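Arm moving onto our packing line: what happens to the people on it?
Asked in Workplace & Jobs
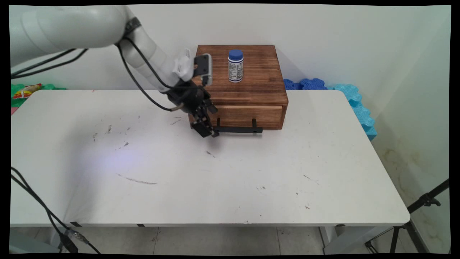
Siu-ming Ho
I work at the Widodcombe site, order packing, 4 years in. There are 44 of us across two shifts. In October we're getting the first robot arm for the small parts and medicine orders, the ones where you open a drawer, take out the item, close it and scan. Management says no layoffs. They also say we will be "retrained as cell operators" and can't tell us what that pays. Has anyone been through this? I want to know what the day looks like afterward and what I should ask before I sign the new job description. We do have a union rep but she's new and covers three sites.

Timo Harms
I went through it at Rieger. We had the same kind of work, drawers and small bottles, and the arm took over most of the picking on days and all of it on nights.

The lifting and walking went down a lot. My knees are better. The boring part got more boring, because you stand by and clear faults. A drawer that sticks, a bottle on its side, a label the camera can't read. Some shifts I cleared two faults and some shifts I never sat down. Our rate was set at 2000 picks a shift and when the arm was slow the people on the manual bench were expected to make up the difference. That was the worst of it and it took months to get changed.

Ask for these in writing:
Pay grade of the operator job, and whether it starts on day one or after training.
Who makes up the count when the arm is down.
Whether training is on paid time.
Who is allowed to open the cell and reset it. At our place it was only the supervisor at first, so we all stood waiting.
What happens to nights. We lost the night premium when nights went to two people.

Nobody was laid off at Rieger, that part was true. But people who left weren't replaced. Keep an eye on that.

Siu-ming Ho
Thanks, I hadn't thought about the night premium. Half my shift depends on it. Will take the list to the rep.

polleo_mike
depends on the company. ours bought one and it sat under a cover for a year

brenda2106
Take the training even if you don't like the idea. I said no at Brurnley and ended up on returns, same pay but no way up. The course was only a few days and it wasn't hard, mostly stop buttons and how to restart a job. Get a copy of the certificate, they lost mine when I did it later.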